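工单：夹爪在仿真预演中遮挡料位，拣选单元节拍未达标
提交方：Gretitz 包装车间，二班
处理方：Pokeck 自动化支持
优先级：中（提交时为高，被对方下调）
状态：重新打开

问题描述

二班的拣选单元上线前，供应商答应每小时处理600件。我们拿他们自己的仿真包跑，怎么调都到不了。手指下探到料位上方以后，腕部视角里的目标识别频繁丢失，程序退回等待位，再来一遍。日志里全是 RETRY_PICK，夹杂着 TARGET_LOST，偶尔有 POSE_TIMEOUT。

原来这个工位是两个人站着干，一个拣，一个复核封箱。方案书上写的是“上线后释放人力”。我想先弄清楚释放到哪里去，这个问题在工单系统里没有对应的分类，所以写在这里。

环境

仿真包：随单元交付的版本，没有改过网格文件
控制端：车间办公室那台工控机，没有独立显卡
任务文件：拣选_二线_默认
复现概率：每次都有，只是早晚的问题

处理记录

第1条，支持端回复
您好，TARGET_LOST 一般由光照设置引起。请在渲染选项里把环境光调到默认值，清空缓存后重启任务。如问题解决请关闭工单。

第2条，车间回复
环境光本来就是默认值。缓存清了，重启了，跑了100个循环，丢失54次。没有解决，工单不关。

另外问一句，“光照设置”这四个字我在上一张工单里也收到过，那张是传送带急停的问题。

第3条，支持端回复
感谢反馈。请确认工控机的显卡驱动为最新版本，并提供腕部视角的渲染截图。

第4条，车间回复
工控机没有独立显卡，环境一栏里写了。交付清单里就是这么配的，型号是你们选的。截图从任务里直接导出，没有做过处理，放在第6条。

第5条，支持端回复（转二线，处理人 Torbjørn Rønning）
我接手这张单。前面两条建议请先放下。我看了日志，丢失不像是光照的事。日志里的丢失点集中在下探段，抬起以后目标又回来了，这比较像遮挡。想请你们从腕部视角的截图里看两件事：手指占画面多大位置，以及手指表面有没有渲染不正常的地方。

第6条，车间回复
看了。手指从上到下贯穿画面正中，左边那块深灰色的结构有一部分被它挡在后面。手指右侧有一块浅一点的棕黄色面，和深色部分的交界是锯齿状的，像台阶。我不懂渲染，但手指的外轮廓是光滑的，里面这条线不光滑，我觉得不对。画面下方还有一片纯黑，什么都看不出来。
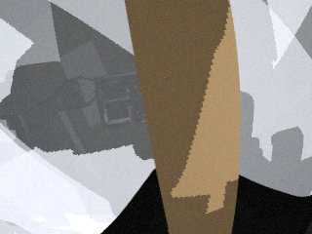
第7条，支持端回复（Torbjørn Rønning）
收到。先说锯齿。两个面如果在模型里几乎贴在一起，渲染时哪个在前会逐像素地抢，交界就可能成这个样子。我怀疑手指的可视网格里多了一层面，但一张截图定不了，需要查网格。这个问题难看，对识别的影响我估计有限。

再说遮挡。默认任务文件里，视角的安装位置正对手指中线，下探的时候料位就在手指背后。这是配置问题，责任在我们这边。请按下面的步骤做：

一、停止任务，备份任务文件。
二、在单元配置里找到 wrist_view，把横向偏移改到支架允许的最大值。
三、打开“下探前锁定目标”，这样下探段不再重新识别。
四、手指的可视网格先切换成简化版，碰撞网格不要动。
五、重新跑同样数量的循环，把日志发给我。

第8条，车间回复
先谢谢，这是第一条有内容的回复。

步骤都做了。丢失明显少了，POSE_TIMEOUT 没再出现。但第三步我有意见。“下探前锁定目标”的意思是，锁定以后它就不看了。仿真里零件不会动，所以没事。真线上零件从滑槽下来会滚，会叠，会被前一个推一下。锁定之后零件挪了位置，手指照样往下走，这时候谁来发现？

现在发现的人是复核岗。就是方案书里要“释放”的那一个。

第9条，支持端回复（Torbjørn Rønning）
这个顾虑成立。锁定模式适合静止料位，滑槽来料需要加一道夹持后的确认，可以用夹爪开度判断有没有夹到东西，夹错姿态判断不了。我会在配置说明里补上这一条。

节拍方面，加了确认以后会变慢，慢多少要在你们现场测，我不想现在给一个数字。

第10条，支持端回复（客户成功）
您好！很高兴看到问题取得进展。我们的 Fjeld 客户也采用了同样的单元，员工反馈非常积极，从重复劳动中解放出来，转向更有价值的工作。工单将自动关闭，欢迎参与满意度调查。

第11条，车间回复（重新打开）
没有关闭的理由，已重新打开。

“更有价值的工作”请具体一点。这条线试运行以来，二班多出来的活有这些：清滑槽卡料，给单元复位，把姿态不对的件挑出来重摆，填停机记录，还有写这张工单。复位要走到围栏另一侧按钮箱那里，来回一趟，一个班要走很多趟。拣选的时候至少可以坐着。

班里有人在拣选岗干了很久，手一摸就知道毛边件。这个判断现在没有地方放，单元不做，复核岗的作业指导书里也没写，因为以前不需要写，前面那个人已经挑掉了。三月第一周客户退回来的毛边件，就是这么漏过去的。

我不反对上机器。夜班搬整箱的那台，大家都愿意用，没人想回去搬。我反对的是拿仿真里的节拍去算排班。Marnthorpe 那边的排班表已经按600件减了人，我看过，他们现在每天从别的线借人来补。借来的人不算在这条线的工时里，所以报表上很好看。

第12条，支持端回复（Torbjørn Rønning）
排班不归我管，但节拍数据从我们这里出去，我可以管它怎么写。验收报告里那个600件，测试条件是静止料位、单一零件、不含复位时间。报告正文没有写这些条件，附录里有。我已经申请把条件移到正文，并把你们车间的状态改为“未验收”。

网格的事也查了，简化之前的手指模型里确实有一层重复的面，导出时带进去的，会在下一个仿真包里删掉。

第13条，车间回复
可以。补充我们这边的要求，请逐条答复：

一、现场测试用滑槽来料，混合零件，复位时间计入，连续跑满4000件。
二、测试期间复核岗保留，记录每一次人工介入，包括走过去按复位。
三、毛边件谁来挑，写进作业指导书，写清楚岗位。
四、测试结果出来之前，不以本单元为依据调整二班人数。

第四条我知道你们答复不了，抄送给了生产部，也请留在工单里。

第14条，支持端回复（Torbjørn Rønning）
第一、二条同意，测试方案我来写。第三条需要你们出人一起定，最好是原来拣选岗的人，我们这边没有人摸过这个零件。第四条保留原文，不做修改。

2020年3月11日更新：测试方案已上传附件区。单元在测试完成前按半速运行，锁定模式关闭。

第15条，车间回复
方案看了，“人工介入”的定义里少了清滑槽，请加上。半速运行收到，已通知两个班。满意度调查的邮件还在发，麻烦停一下。

状态：等待现场测试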